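Thread: the two-arm cell rules we now hold every episode to at Jutlow. Version 11 of the sheet, in force from March. Posting it because the Ferreira team asked what we changed after the last audit.

1/ Scope. Applies to tabletop cells with two arms inside one enclosure, teleoperated, small props. Does not apply to the Pomwood line or anything on a mobile base.

2/ Audit result first. 684 episodes reviewed, 58 rejected. Most rejects were start-state errors: a prop outside the reachable area, or a stand left where the opposite arm had to cross to get it.

3/ One arm, one object. Each gripper may hold or close on one item at a time. Left on a stand and right on a microphone is a legal state. Both grippers on the same item is legal only during a declared handover.

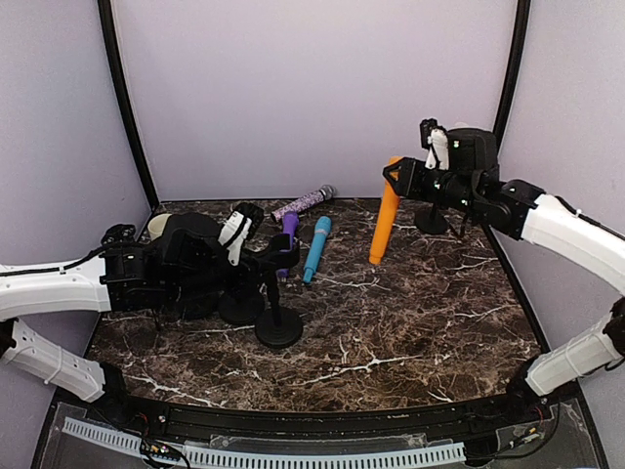
4/ Start state. Props may lie at any angle. They may not overlap. Stand bases sit flat on the table, full contact. If a base rocks, swap it and log the swap.

5/ Speed. Cap is 40 percent of rated joint speed whenever both arms are inside the shared zone. The cap is set in the controller. Operators do not get a slider for it.

6/ Stands. Grip the pole, never the rim of the disc. Approach with fingers open and square to the pole. If the base lifts on one side during closing, open, back off, retry once. After a second lift, end the episode and label it failed.

7/ Wrist view check. Before recording, the operator confirms that both fingertips are visible in the wrist feed and that the lens is clean. A feed that shows only one finger is a mount fault. Stop and re-seat the bracket.

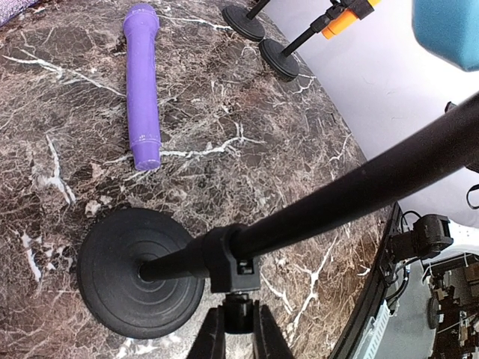
8/ Failed episodes are kept. Label them and move on. Deleting a failure needs a second signature and a written reason. Nulora's import script drops unlabeled episodes without a warning, so an empty label field counts as a deletion under this rule.

9/ Cables. Slack is checked with each arm at full reach, then at full fold. Ties go on the links, not across a joint. Recheck after any wrist part is replaced.

10/ Open item: minimum clearance between the two wrists. The draft has a number, but the test data behind it came from an older gripper. The field stays blank until the rerun is done. Until then, the operator calls the stop.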